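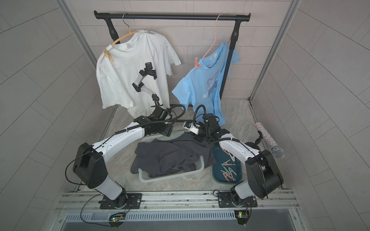
Buy one good thing and wear it until the neighbors recognize it from across the street, Covadonga Moya told me, when I asked her how a person ought to dress on a small income. She has run the mending counter on the main street in Vilcombe since before I moved there, and I have been turning her advice over ever since, mostly while standing in front of my own closet, which (I am sorry to say) holds a good many things the neighbors would not recognize at all.

I should explain how I came to be asking. Last August I took a pile of clothes to the counter, meaning to have two hems done and be on my way, and I stayed most of the afternoon. It's that sort of place. There is a chair by the window with a cushion that has been re-covered so often it has gone nearly round, and once you are in it people start telling you about their coats.

A woman from Wivlow had brought in her late husband's cardigan, out at both elbows, and wanted it made smaller for herself. A boy of maybe sixteen had a school jacket that had already belonged to two cousins and wanted the cuffs let down. He was terribly embarrassed and then, once Covadonga had shown him how much cloth the first tailor had left folded inside, not embarrassed in the least. "Somebody was thinking of you," she said, and he went quite pink.

I grew up in a house where things were mended as a matter of course, and I let the habit go the minute I had a paycheck. My mother darned on Sunday nights with the radio on, over an old wooden mushroom that I would give a lot to have now. I found it dull as a child. I bought socks in packs of six when I left home and felt wonderfully modern throwing them out.

So I asked for lessons! Covadonga doesn't give lessons, as such, but she let me come in when it was quiet and ruin scraps. The first thing I learned was that I had been using thread that was far too long. An arm's length will tangle, and half of that mostly won't. The second was that a darn wants to start well outside the hole, in the sound part of the cloth, so there is something to hold on to. My early ones puckered like a drawstring bag. She picked them out with a needle and handed them back.

Money comes into it, of course. A plain hem at the counter is $30 if there is a lining to deal with, and more than one customer has pointed out, kindly or otherwise, that you can get an entire pair of pants for that. Covadonga doesn't argue. She turns the pants inside out and shows them the seams, and lets them decide.

Some things she sends home. There was a raincoat from Lolura whose coating had started to flake, and she told the owner to garden in it until it fell apart. She won't replace a zipper on a cheap bag either — she says the fabric will go next and you'll blame her for it.

As for me, I have mended four sweaters and one pillowcase this winter, and I still can't do a buttonhole. My gray cardigan has a darn at the left elbow in a blue that doesn't match, and the man at the bakery asked me about it on Sun 9 February while I was waiting for my bread. His has gone at the same spot. I gave him the address of the counter and told him to bring the wool with him if he has any left.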